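Asto Kitchen Gripper Comparison

The Asto Kitchen Gripper Comparison, usually shortened to Asto, is a simulation-based test suite for comparing robot end effectors, wrist cameras and arm controllers on household kitchen tasks. It was started at Mastent, a maker of arm controllers, and is now maintained jointly by Mastent and the software firm Gestora. Asto is used mainly to choose between candidate grippers before hardware is bought, and to check whether a controller change has altered behavior in contact-rich tasks.

Background

Asto grew out of an internal tool written by Howard Rowbotham and Cuiping Feng at Mastent. The original tool had one kitchen layout, one arm and one parallel-jaw gripper, and reported only whether a task had been completed. Rowbotham's design notes list two problems with this approach. A gripper that completed a task by wedging an object against a wall scored the same as one that held it cleanly, and a failed run gave no indication of whether the fault lay in the fingers, the arm path or the camera view.

The first shared release was dated 5 May 2018. It added logging of contact forces and a second arm, and it separated the gripper model from the arm model so that either could be exchanged without editing the other. Sveva Parisi of Gestora rewrote the scene loader for the next release, which came out in July of the same year and introduced per-wrist camera output.

Architecture

A run in Asto is defined by four files: the scene, the arm pair, the gripper and the controller. The scene file holds the room, its appliances and the loose objects. Hinged parts such as doors are given a joint axis, a friction value and a stop angle. The arm file sets link lengths, joint limits and mounting positions. The gripper file holds finger geometry, closing speed and maximum force, along with the pose of any camera mounted on the wrist.

Wrist camera output is recorded at the controller rate or at a fixed fraction of it. The camera pose is fixed relative to the gripper, so its image tilts with the wrist, and straight edges in the room seldom appear level. Grayscale output is the default for controller tests, where color adds to file size and is not used in scoring.

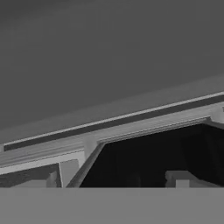 Views are stored without correction for wrist roll. An early version rotated each image to match the room's vertical, but the step was dropped after Feng found that it hid errors in the wrist joint. A user who needs leveled images can apply the rotation afterward from the logged joint angles.

The controller file selects one of three modes. Position mode follows a list of joint targets. Impedance mode allows the arm to yield under contact, with stiffness set separately for each axis. Mixed mode uses position control during free motion and switches to impedance control when measured force passes a threshold. The threshold is the most frequently adjusted value in the suite. A low setting causes the arm to switch early from its own inertia, and a high setting lets the fingers press hard on a surface before the arm gives way.

Reference scene

The reference scene is a kitchen named Beaulieu. All published comparisons use it, although users may load their own rooms. Beaulieu was chosen over a simpler bench scene after trials showed that grippers ranked differently once cabinets and appliance doors limited the approach path.

The microwave task is the best known of the Beaulieu tasks. It deals with an appliance set into tall cabinetry, where the door takes up part of the space through which an arm would otherwise reach. Two arms are available, and the task may be solved with either or both. The scoring does not favor one method, but it records any contact between an arm and the door, the cavity or the neighboring cabinets.
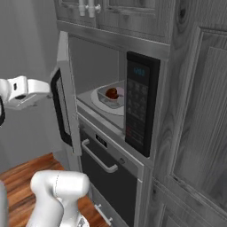
Microwave task in the Beaulieu scene, with the door open and food in a clear container on the turntable.

The container presents a harder grasp than its plain shape suggests. In the physics model the glass is rigid and has low friction, so fingers that meet a wall at an angle tend to slide upward. Loose food adds a second difficulty, as it can shift when the container is accelerated. Asto records the motion of the food separately from the motion of the container.

The tabletop tasks use the same food models in open space. They are intended to separate errors of grasping from errors of reaching. A gripper that does well on the table and poorly at the microwave is likely to be too wide or too long for the cavity, and one that does poorly in both is examined for finger shape and closing force.

Test procedure

A standard comparison consists of 100 runs for each gripper, with the starting positions of loose objects varied by a seeded generator. The same seeds are used for every gripper. A shorter set of 20 runs is provided for checking an installation and is not accepted for published results.

Each run is scored on completion, slip, peak contact force and time. Slip is the distance an object moves relative to the fingers after the grasp is judged closed. Peak force is taken from the finger pads only; force on the housing is logged under a separate heading and counts as a collision. A run stops if either arm reaches a joint limit and stays there for 88 controller steps.

Close grasping of soft or uneven objects is reviewed by eye as well as by score. The reviewer checks where the fingers first touch, whether the object rolls toward the palm, and whether the housing touches it before the pads do. Camera placement matters at this stage. A wrist camera set near the palm gives a good view of the gap between the fingers but loses much of the surrounding table to the gripper's own parts.

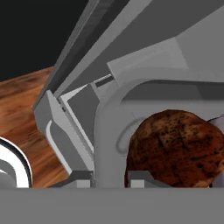 Comparison results

The most complete published comparison was run by Mekdes Habte and covered three gripper types: a flat parallel jaw, a linked-finger gripper and a three-finger design. All used the same arm pair and the mixed controller mode. Habte's data set contains 212 completed microwave runs across the three types.

The linked-finger gripper had the lowest slip on food items and the highest number of housing contacts inside the cavity. The parallel jaw was slower on rounded objects but held the container more steadily. The three-finger design gave good results on the table and was withdrawn from part of the microwave set after repeated contact with the cavity wall. Habte attributed this to the width of its housing and recommended a narrower mount before further tests.

A follow-up by Siamak Sharifi repeated the parallel-jaw runs in impedance mode. Peak force fell and run time increased. Sharifi also moved the wrist camera farther from the palm, which improved the view of the container rim during approach and made the final closing motion harder to judge.

Limitations

Food items in Asto are rigid bodies with a surface texture. They do not compress, tear or leave residue, and results for soft food should be read with this in mind. Friction is constant over each surface. Steam, condensation and lens fouling are not modeled.

Cable drag is also left out of the force calculation. Parisi has described a simplified cable model for a later release, with the cable treated as a chain of short links fixed at the wrist and the base.

See also

Contact modeling
Impedance control
Parallel-jaw gripper
Wrist-mounted camera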